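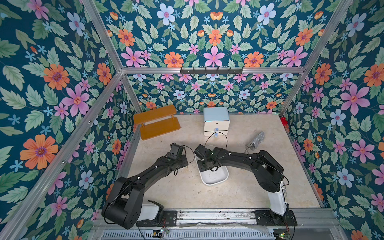

Two Arms Are Better Than One: Meet the Windov Pair

Kids + Machines | Robots | Try It or Skip It

Ever tried to open a jar with one hand? Hard. Really hard. Now try tying a shoe with one hand. See? Two hands matter, and that's the whole idea behind the Windov Pair, a kit with two robot arms that sit side by side at one table.

We've been reading up on it and trying it since May. Quick tour, then the good stuff and the not so good stuff.

What's an arm made of?

Your arm has a shoulder, an elbow and a wrist. A robot arm has joints too, and inside each joint is a motor. One motor turns one joint. Line up a bunch of them and the arm can reach, bend and twist.

At the end is the gripper. That's the hand, sort of. No thumb, no pinky — just two fingers that squeeze together and let go. Try it yourself! Use only your pointer finger and thumb for one whole breakfast. Cereal is OK. Toast gets messy.

How does it know what to do?

It has to learn. With the Windov Pair, a person shows it a job again and again. Move this, put it there. The computer saves every try. Our guide, Elsie Goodwin, saved 271 tries of one small job and said her shoulders hurt after.

Then the computer looks for what the tries have in common, and the robot has a go on it's own. Sometimes good. Sometimes it grabs air.

Where are its eyes?

Cameras! One can look at the whole table. Another can ride near the gripper, so the robot gets a close-up look at whatever is between its fingers. Big view, little view. You do this too: look across the room for your sock, then look down at your hand when you pick it up.

Small stuff is the tricky stuff

A big soft toy is easy. Squeeze anywhere. But a screw? Skinny, hard, and it can roll. The fingers have to come down in just the right spot and a tiny miss means no screw.
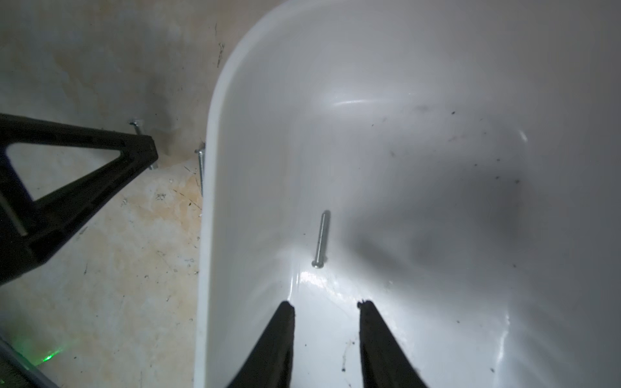
A screw in the white bin, seen from close to the gripper.

Shiny things are extra hard. Light bounces off metal and off smooth plastic, and a bright spot can fool a camera. Teh fix is practice, and lots of it, with things in diffrent places each time.

So is it any good?

Good: the two arms can share a job. One holds, one moves. The lessons that come with it (they're called Nindum cards, there are 40) are short and clear.

Not so good: it's slow. And it costs $4000, so this is one for a school or a club, not your birthday list. Sorry.

Grown-up needed? Yes. Fingers and hair stay away from moving arms. Always.

Comments

pekus_fan: can it do lego

Fletcher Te Moana: My class wants to know if it gets tired. I said motors get warm. Is that right?

Elsie Goodwin: Yes Fletcher, warm is right! We give ours a rest at lunch.

mina: i did the breakfast thing. dropped my egg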